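Part 2: Setting up the practice room and your first pick

By Akua Frimpong, Stirkside School robotics club

You've got Gallari installed (if not, go back to Part 1, I'll wait) and you're itching to make the arm do something. Same here! Everything in this part happens in the simulator, so you can crash as often as you like and Mr Singhal won't have to order any spares.

Loading the room

1. Open Gallari and pick Load Room from the left-hand menu. Choose stirkside_table and press Go. Our club laptops think about it for a good while — make a cup of tea and don't click Go again, or you'll get two copies of the room fighting each other.

2. Switch to the overhead view by pressing O. You want the arm standing on the darker brown area with plenty of space round it.
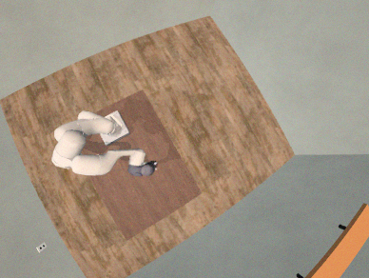
Overhead view, arm on the darker area.

3. If the arm is facing the wrong way when you load up, press Home and let it finish moving before you touch anything else. I know it's slow. I lost a whole lunchtime in May to pressing Home over and over, and all I did was fill up the queue.

Note: the camera settings are saved with your login, so if you borrow someone else's laptop you'll need to set your views up again.

Lining up with the gripper view

4. Press G for the gripper view. It's a round picture with black corners, and straight lines look bendy near the outside. You get used to it. The target is the small round black piece, and with the fingers open you should be able to spot it on the reddish wood.

5. Nudge the arm with the arrow keys until the piece is in the gap between the two fingertips. Tiny taps! Holding the key down sends the arm sailing past and you'll spend ages coming back. If the piece is off to the left of the fingers, keep going, you're not there yet. 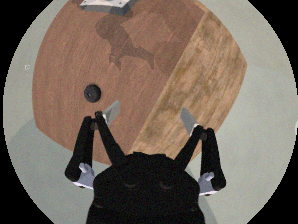
Coming down to the piece

6. Press S for the side view. I always do this before lowering, even when the gripper view looks perfect, as it's really hard to judge height from above. You're after the gripper pointing straight down with the dark dome right under it.

7. Set the speed box to 2. It starts at 2000, which is the full speed Manju Dhillon used for her sorting demo, and far too quick for learning on (ask me how I know). 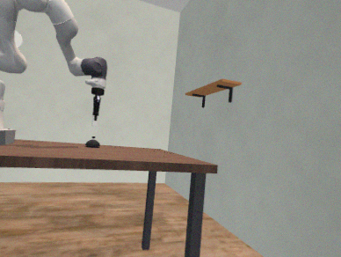 8. Tap Page Down to lower the gripper a little at a time. Stop after each tap and look again. When you think you're close, flick back to the gripper view for one last check, then return to the side view and carry on.

Caution: don't close the fingers while the arm is still moving. Gallari will let you do it, but it shoves the piece sideways and you'll be back at step 5. If you get error 302, you've asked the arm to go somewhere it can't reach. Press Escape, then Home, and start again from step 4. 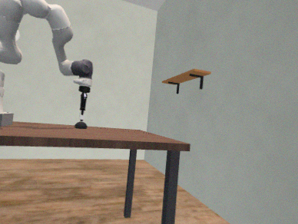
9. Once you're happy with the height, press C to close the fingers, wait for the word Ready in the bottom bar, and tap Page Up. Go gently for the first few taps. If the piece comes up with you, brilliant, save your run straight away with Ctrl and S — the Grinell Cup form asks for the saved file, so a good pick you forgot to save won't count for anything.

10. If it stays on the table, open the fingers with V, go up a bit and have another go. Mine usually needs 2 tries, and Manju says she still misses when she's rushing.

Note: name your file with your initials first and then the word pick, all small letters. Put it in the shared folder under your year group. Part 3 covers moving the piece somewhere else and letting go of it, so leave your settings as they are if you're going straight on.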